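Companies Should Pay People to Write the Manual

The dishwasher in our rented place in Berkenel came with a single folded sheet. On it were a square code to scan, a picture of a hand pressing a button, and the word "Enjoy." The code led to a page that no longer exists.

I have kept manuals for most of my adult life. The one for my mother's sewing machine runs to 60 pages and covers how to thread it, how to oil it and how to tell which of the screws underneath should be left alone. Whoever wrote it had taken the machine apart. Anyone who can read can keep that machine going.

Most new products now ship with far less. The maker puts up a few videos and leaves the rest to strangers on message boards. A video is fine for seeing where a filter sits. It is a poor way to find out what error 14 means when water is coming across the kitchen floor and the answer is at the end of a long introduction.

The usual defense is that people don't read manuals. Most people don't read them on the day they unpack the box. They read them two years later, when something stops. By then the support page has moved, the model has been renamed, and the phone line tells you to visit the support page.

I worked at Amaral for seven years, writing instructions for water heaters. When I started, a writer got a unit, a bench and two weeks. By the time I left, we got drawings by email and were told to reuse the text from the last model. The calls to the help desk went up, and the cost of those calls came out of somebody else's budget, so the change was counted as a saving.

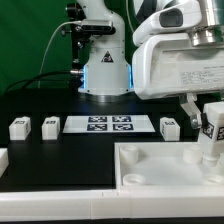

Babatunde Okoro wrote in to disagree with some of this. Printed manuals, he said, were often bad too, and he would trade any of them for a searchable file that stayed at the same address. I would take that trade as well. Paper matters less to me than having a complete text, written by a person who has handled the thing, and kept where an owner can find it.

A law could require that much. Sellers already have to print the voltage on the back. They could also be made to keep the full instructions available for as long as they sell the parts.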